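Filed under: Course materials > Interior Finishes > Unit 3

Surfaces and touch points: handout for the third meeting

In the last meeting we spoke about light. Now we take the surfaces which the light falls on, and the small parts of a room which the hand must find. Please read this before the seminar and bring the plan of your own flat.

1. Dark and pale surfaces

A dark wall takes light and gives little back. Students often choose a dark brown tile from a small sample, and the sample looks rich, because it lies on a bright desk. On a whole wall the same tile becomes heavy, and the joints between the tiles almost disappear in the evening. In the Sosholm flats, which we will study in November, the corridor was tiled dark on both sides and the people who lived there kept the lamp on all day.

The size of the unit is also important. When small tiles meet wide panels of a similar colour, the eye reads the change by the lines and only after this by the colour. You must decide where this meeting line goes. A corner is the easy place. The middle of a wall is possible, but then the line must agree with something else, for example the side of a door.

2. The door and its handle

A door is used by people who carry things, who are tired, or who cannot see well. The knob should be different in tone from the door leaf. A grey knob on a white door can be found quickly. A white knob on a white door is elegant in a catalogue and annoying at night.

A round knob asks for a grip and a turn of the wrist. A lever can be pressed with the elbow. For old people I recommend the lever in almost all cases. In the Plilska house the owner wished to keep knobs, and we agreed on knobs for the cupboards only.

Leave enough space between the knob and the frame of the door. If it is too small, the fingers are hurt when the door closes.

3. Exercise

Choose one door in your home. Draw the wall on both sides of it, 32 cm to each side, and mark the tone of each surface from 1 (pale) to 5 (dark). Write 11 lines about what should be changed.
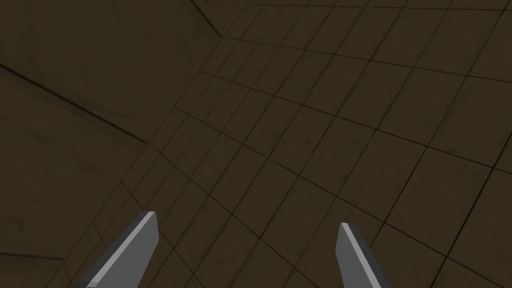
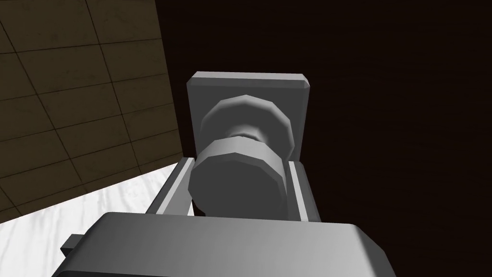

The drawing may be in pencil. I do not give marks for beauty, but the tones must be in the correct order. Please write your name on the back of each sheet.

Comments (3)

Thaweesak: Is the 32 cm measured from the edge of the leaf or from the outside of the frame?

Ineo: I measured from the outside of the frame and it was accepted.

Thaweesak: Thank you. My door is in a corner, so I have only 18 cm on the left. I will draw that.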